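Baking Room at Sekley Hall Opens Its Doors in May

If you've walked past the old Preda building on Visser Street lately, you may have noticed the paper is off the windows. I stopped in at about 10 in the morning to see what was going on, and I ended up staying through lunch (I'd planned on twenty minutes, which shows what I know).

The new baking room at Sekley Hall is almost ready. It takes up the back half of the ground floor, where the copy shop used to be, and it's going to be open to anybody in the neighborhood who wants to bake something and doesn't have the counter space at home. I live in an apartment where the cutting board goes on top of the stove, so you can guess how I feel about that!

The money came from the Cernano street fair, which raised $3,165 last fall, and then a second round of donations over the winter added another $2,614. The hall put in $2,000 of its own for the plumbing. Most of it went into things you'll never look at, like pipes and a new electrical panel, and what was left paid for tables, bowls, scales and a pair of secondhand ovens.

I was glad to see they kept the gear simple. White tabletops, deep stainless steel mixing bowls, see-through plastic cups for the dry stuff. I've been in shared kitchens where every drawer is full of gadgets and you still can't find a spoon.

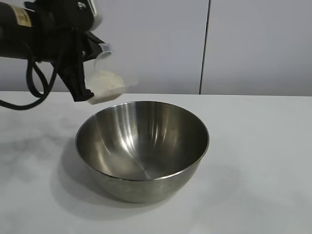 What you can bake, and when

The first sessions start in May, mornings and evenings, with a break in the middle of the day for cleaning. Sign-up is on a paper sheet by the front door for now. An online version is supposed to follow, but when I asked for a date I got a shrug, so bring a pen.

Mornings are for bread people. If you want to leave a dough to rise and come back for it, there's a shelf for that, and you put your name and the time on a piece of tape. Evenings are more of a free-for-all: cookies, pie crust, birthday cakes, whatever you've got going. I'm told the evening slots are filling up a lot faster, and 43 people had already put their names down when I looked at the sheet.

You bring your own ingredients. Salt, baking soda and parchment paper are there to share, and I'd guess the parchment will be gone in a week. Bowls and cups stay in the room. Please don't walk off with them, even "just until tomorrow."

There's one rule I really liked, which is that you measure your dry ingredients before you turn on an oven. It sounds fussy, but with only two ovens it makes sense to me. I've been guilty of preheating for an hour while I hunt for the cinnamon, and that isn't going to fly when somebody else is standing there with a tray of rolls.

I got talking to a few of the other people poking around, and we spent a good while on the subject of bowls. One camp wanted glass so you can see what's stuck at the bottom. I'm firmly in the steel camp. You can drop one on the floor and the worst thing that happens is everyone turns around. A deep one is also kinder to people like me who dump flour in too fast and then wear it for the rest of the day.
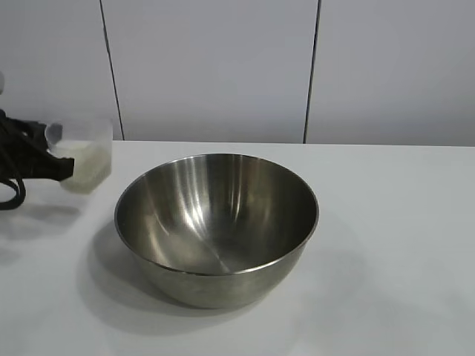 The other big topic was noise. Sekley Hall has a choir upstairs, and the floor isn't thick, so stand mixers are off limits after 7 in the evening. Hand mixing is fine at any hour. A few folks grumbled about that, but I don't mind a wooden spoon, and the choir does a pretty nice job on the slow songs.

Kids are welcome in the mornings if they come with a grown-up. There's a step stool on order for the short bakers. The side entrance on the parking lot has no stairs, and that's the better way in if you're hauling a 20-pound bag of flour or pushing a stroller.

The room still needs a few things before opening: oven mitts (clean ones, please), cooling racks and dish towels. You can leave them in the box by the front door any time the hall is open. I've got two cooling racks under my bed that I'm bringing over this week, and I've already signed up for a morning slot to try a rye loaf.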